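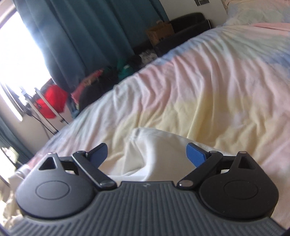 Figure 2.1. The hand-held gripper at bed height, blue fingertip pads open, coming up on a piece of off-white fabric.

Chapter 2
What's in the Kit?

I promised in Chapter 1 that we'd get our hands on some hardware soon, so let's do that. For the rest of this part of the book we're going to work with one product, the Deklow hand-held gripper kit, and we're going to treat it the way a fussy customer would. We'll unpack it, use it for housework, read what the seller says about it, and decide whether we believe the seller. By the end you should be able to do the same with any kit somebody tries to sell you (and if you end up working in this field, people will try to sell you a lot of them).

I should say up front that I like this thing. I also have a list of complaints, and you'll get both.

The Deklow is a gripper you carry around yourself. You squeeze, the two fingers close, and a camera mounted behind them records what they did. There's no arm and no base, so you supply the arm, and you get tired like any arm would after an afternoon of it. What you end up with is a pile of short recordings of a gripper doing real jobs in real rooms, and those recordings can later be used to teach a robot with the same kind of fingers. Keep that last part in mind. The same kind of fingers is a bigger condition than it sounds, and we'll spend most of Section 2.4 on it.

Look back at Figure 2.1 for a minute. That's the view you'll be staring at for weeks, so you might as well get friendly with it. The blue pads are the working end, and everything dark behind them is linkage and housing. Notice how much of the picture the gripper itself takes up! The first time I saw my own recordings I thought I'd mounted the camera wrong. I hadn't. With this sort of view the position of the fingers is always on record, and a learning program needs that just as badly as it needs to see the fabric.

Notice the tilt, too. The gripper stays level along the bottom and the bedroom leans. When the camera rides on the tool, the tool holds still and the world does the moving. Students find this funny for ten minutes and then stop seeing it. Programs have to learn not to mind it either, and we'll come back to how in Chapter 5.

Why a bed?

Because bedding is hard, and I wanted you to start with something hard. A mug has a handle and it keeps its shape while you think. A duvet doesn't do you that favor. Pull one corner and wrinkles run off across the whole thing, and now the corner you wanted next has gone somewhere else. Pastels that blur into each other make it worse, because there's no crisp line to aim at. A stitched corner on a plain piece of fabric is a gift by comparison, and when you start practicing I'd like you to go looking for stitched corners and bunched-up edges first. They stand up a little. Two pads can get around them.

My old lab partner Urho Vainio used to make every newcomer practice on bedding before they touched anything else. I grumbled about it at the time, and I've done it to my own students ever since. The first set I collected this way had 191 recordings in it, and I threw out 36 because I'd squeezed before the pads were anywhere near the cloth. You'll do better than that. I was in a hurry to get to lunch.

What the seller promises

The kit comes to us through Kokkonen, who rent it out by the month and also sell it outright. Their offer sheet makes three claims that we're going to test in this chapter:

Anyone can learn to use it in 40 minutes.
It works in any room of the house.
Recordings can go straight to training with no cleanup.

The first one is close to fair. Squeezing and letting go takes no time at all to learn. Moving slowly and smoothly takes longer, and approaching cloth from a sensible angle takes longer still, so it depends on what you mean by "use it."

The second one needs work. Rooms have windows. If you point a small camera toward a bright window the glass goes white and the darker parts of the room sink, and you can see both of those happening in Figure 2.1: nothing outdoors can be made out, and the clutter along the far side of the bed is pretty dim. The bedding is fine, luckily, and the bedding is what we care about. But if your job that day were to pick things up off the far side, I'd want you to draw the curtains a bit more and switch on a lamp before you started.

The third claim I simply don't believe, and neither should you. Remember my 36.

For comparison we'll also look at the Pina, a lighter kit with one moving finger instead of 2. It costs less and it's kinder on the wrist. I wouldn't use it on a duvet, but there are jobs in Section 2.5 where I'd reach for it first. And near the end of the chapter there's a short piece on the Jondmont service, where you don't buy or rent anything and simply pay for finished recordings. My feelings about that one are mixed, so I've tried to lay out the costs plainly and let you argue it out in class.

Before you read on

Find a blanket, a pillowcase and a pair of kitchen tongs. Yes, really. Lay the blanket over a bed, drop the pillowcase on top, and pick the pillowcase up by one corner using only the tongs. Then do it again holding the tongs in your other hand. Write down where you grabbed each time and what the blanket underneath did. Bring your notes along, messy as they are, because Section 2.1 starts with them.

If your course began in September you should reach this point with plenty of time to spare, so don't rush the tongs.

Words to watch for in this chapter: linkage, fingertip pad, approach angle, grasp, release, usable recording.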